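The Long Watch at Gorenari

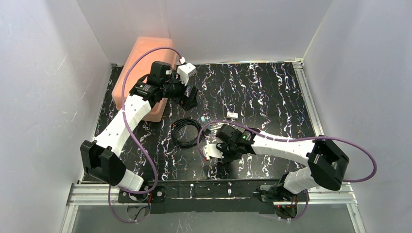

Last updated: October 30, 2022

When Rosalind Abernathy first drove up to the old coast guard station at Gorenari, the road was so rutted that she left her car by the church and walked the last stretch with her bag on her shoulder. She had come to write a short history of the garrison. She stayed 20 years, and the history now fills more than 300 pages.

At its height the station held 1,000 sailors and soldiers, which is hard to picture when you stand in the drill yard today with only the gulls for company. They kept watch over the Illstead channel in shifts, winter and summer, and wrote home about the food – mostly to complain about it. Abernathy has read 76 of those letters, and she will happily recite the best ones over coffee if you let her (do let her!).

The navy still sends a patrol boat, the Lightfoot, through the channel every October, and the town turns out on the sea wall to wave it in. There were speeches this year about readiness and new radar, and a brass band from Flallar that played a little too fast. Abernathy stood near the back in her green raincoat, talking with a retired gunner about the winter the harbor froze.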